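Home Kitchen Laundry Questions Contact

The Shared Kitchen: Questions We Keep Getting
Posted in December by the Bisham house desk

Where do dirty dishes go?
Into the machine. The sink is a place where water happens. It has no powers of its own, and a bowl left in it at breakfast will be the same bowl at supper, only harder to shift. If the machine is running, stack your things neatly on the counter and come back.

Do I have to rinse first?
Scrape, yes. Rinse, no. Rice, bones and tea bags go in the food bin. A smear of sauce is what the detergent is paid for. The exceptions are oatmeal and egg, which set like grout and deserve a quick wipe while you still have the upper hand.

Which rack for what?
Mugs and glasses go up top, upside down, so they don't come out holding a small warm pond. Plates go below, on edge, facing the middle. A plate laid flat keeps its stain and shelters everything above it from the spray. Big pans get washed by hand, however lovingly you've angled them. 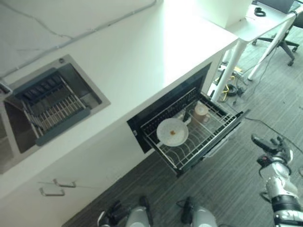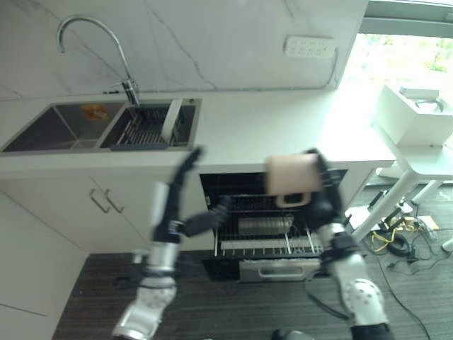 What about forks and knives?
Handles down for forks and spoons, so they don't nest. Handles up for sharp knives, so that the next person keeps their fingers. Good kitchen knives don't go in at all. If you brought one from home and it went in anyway, we're sorry for your loss.

Which button do I press?
Noso. That's the everyday program and it takes 40 minutes, plus a while for things to cool. There is a longer one for baked-on disasters, and you'll know when you need it. The one marked with a snowflake has never been explained to us. Leave it be.

How much detergent?
One Zustotix tablet, in the little compartment in the door, lid clicked shut. Two tablets don't get anything twice as clean. They do leave a film on the glasses that makes your water taste like a swimming pool. The box lives under the sink. Dish soap must never go in the machine, and the resident who tested this in the spring has already mopped.

When should I start it?
When it's full, or at 9 in the evening, whichever comes first. Full means you can't fit another mug without moving one. It doesn't mean you're tired of looking at it.

Who empties it?
Whoever opens it and finds it clean. We know this encourages people not to open it. There are 18 of us and 4 shelves, so please put things back where the labels say and don't start a new civilization in the corner cupboard.

How do I tell clean from dirty?
Flip the magnet on the door. If the magnet has gone missing again, look at a glass. If you still can't tell, run it.

Can I leave things in the draining rack?
Overnight is fine. After that they go on the shelf, and after that they belong to everyone.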